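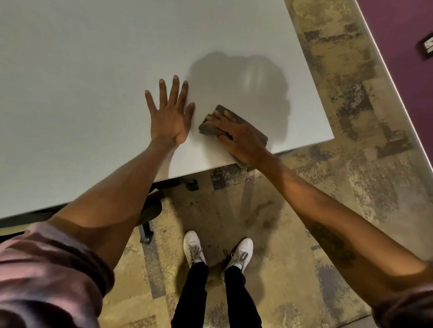

*Giving the table a going-over with a folded cloth.*

# Staying With Us at Stustholm: Questions Guests Ask

Hello, and welcome! Most of what follows grew out of emails and conversations on the porch over the years, and I've tried to answer the way I would if you were standing in the kitchen with me. If something is missing, please write and ask. I do like getting the letters.

*Last updated June 10, 2020*

### How do I find the house?

Take the county road out of Clernham and keep going well past the point where you start to wonder. The mailbox is green and says 123 on it, and the driveway is the second gravel turn after the feed store. Phone maps like to send people up the logging road behind us, so please ignore yours once you've passed the church. If you end up at a locked gate, turn around and come back down the hill, and don't feel bad, my own brother has done it twice.

### When can I check in and check out?

Check-in starts at three in the afternoon and checkout is at eleven. I can often be talked into an earlier arrival if no one stayed the night before, but do call first, as I may be up to my elbows in laundry. Late arrivals are fine too — the porch light stays on and your key will be in the little drawer by the door with your name on the tag.

### What is the difference between the Pamia room and the Janjua room?

They're both named after boats my grandfather worked on, and they have quite different personalities. Pamia is upstairs at the front, gets the morning sun, and has the big bed and the deep tub. Janjua is on the ground floor at the back, and it's cooler and quieter, with twin beds that can be pushed together if you'd like. There are no stairs to Janjua except the one low step at the back door, so it's the one I suggest for anybody with a sore knee.

### What's for breakfast?

Something warm, always, between seven-thirty and nine-thirty. Usually that means eggs, or oatmeal with stewed apples, and there will be bread. Please tell me about allergies when you book, as I do the shopping two days ahead and the nearest decent grocery store is 30 minutes away. I bake gluten-free bread quite happily, though I'll admit it isn't my best loaf.

### Can I bring my dog?

Yes, in Janjua only, for $20 per stay (not per night, I'm often asked). Dogs are welcome in the sitting room if they're dry and reasonably polite to the old cat, who was here first and knows it.

### Do you have Wi-Fi?

We do, and it's good enough for email and a movie on most nights. Cell service is patchy. You'll get a bar or two at the end of the driveway, and there's a landline in the hall that you're free to use for local calls.

### Are you open all year?

Nearly. We close for the whole month of February, when the road can be dreadful and I go to see my sister. Bookings for spring open when I get back, and the lilac weeks go quickly.

### What if I need to cancel?

Let me know 30 days ahead and I'll return the whole deposit. After that I'll keep it as a credit for another visit, good for a year, and you can pass it along to a friend if you like.

### Is there anything I should do before I leave?

Very little! Leave the towels in the tub, put the key back in the drawer, and close the window if it looks like rain. You don't need to strip the beds. If you borrowed a book and haven't finished it, take it with you and mail it back sometime.

### Who do I contact?

That would be me, Ayane Hosoda. Email is best in the mornings, and the phone is better after supper, when I've finally sat down.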